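Tastcombe Countertop Set

Small-kitchen storage and drying pieces, sold together or one at a time

The Tastcombe set is made for kitchens where one table has to do the work of a counter, a drying area and a shelf. It includes a dish rack, a mug tree and a lidded storage basket. The pieces are sized to stand near each other on a table or a deep counter, and none of them needs to be screwed to a wall.

Dish rack

The rack is open at both ends and has upright posts with rails between them. Plates stand on edge in the slots. It comes assembled. Use it for drying or leave it out as everyday plate storage.

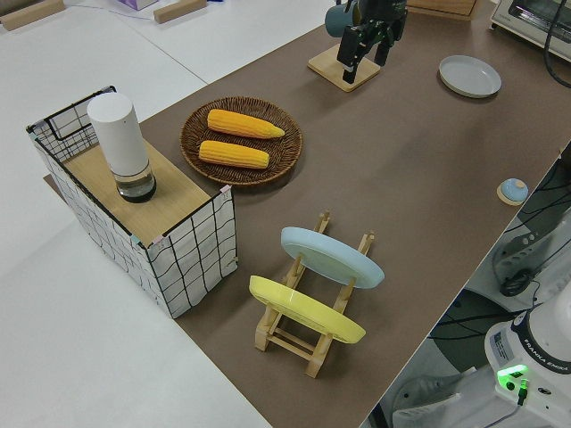

Slot spacing on the Tastcombe rack suits ordinary dinner and side plates. Deep pasta bowls will not sit straight and should be dried flat. The blue plate and the yellow one are in slots one behind the other, and that is the closest spacing we suggest for plates with a raised rim. Set the rack on a mat or a folded towel if you load it straight from the sink. It has no drip tray. A tray is sold separately under the Urnetti name and slides in from either end.

Storage basket

Fabric sides on a wire frame, with a board for a top. The board lifts off and can carry light items such as a bottle or a spice jar. It is not a cutting board and should not be used as a step. The fabric wipes clean with a damp cloth. Do not put the board in the dishwasher.
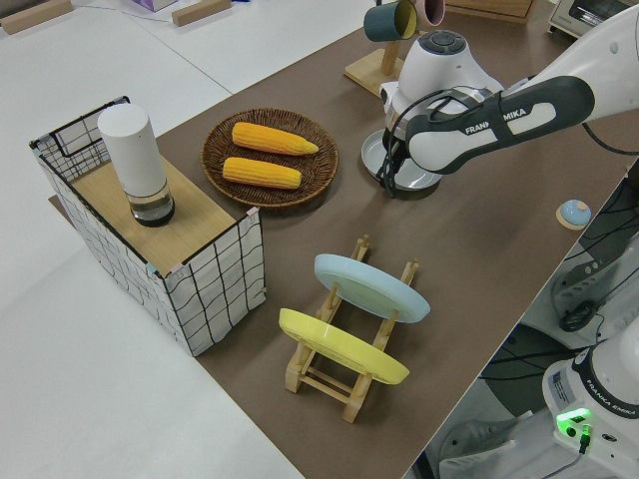
Basket with board top, dish rack and mug tree. Tableware and food not included.

Mug tree

One center post on a square wooden base, with pegs for hanging mugs by the handle. Hang mugs on opposite sides to keep the weight even. The first 2 mugs should go on before the tree is moved to its final spot, so you can check the clearance next to a wall or an appliance. Handles with a very small opening, such as those on most espresso cups, will not fit over the pegs.
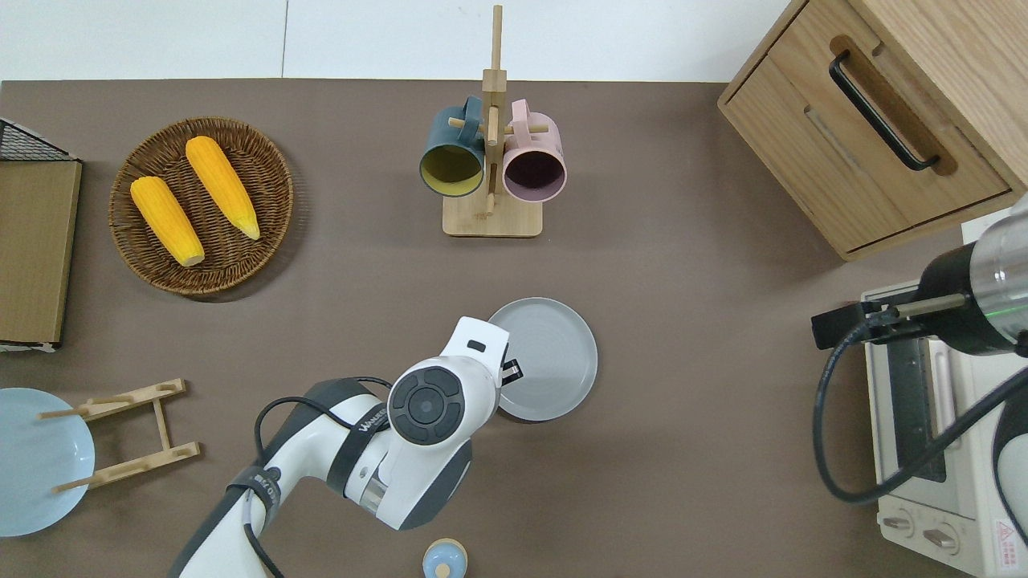 Care is the same for all the wooden parts. Wash by hand, wipe dry and let them air out before loading them again. Rub in a little food-safe mineral oil when the surface looks dull. Keep the pieces away from the sides and back of a toaster oven while it is on.

Ordering

The set ships from our Stullport warehouse in 2 cartons, which may arrive on different days. Single pieces ship in one. Replacement boards and pegs are stocked at the Escobedo store and can be mailed. Returns are accepted for 3 weeks if the wood has not been oiled.

Questions about fit or spare parts go to Ourania Tzavaras at the Stullport office.

Page updated 07/05/2025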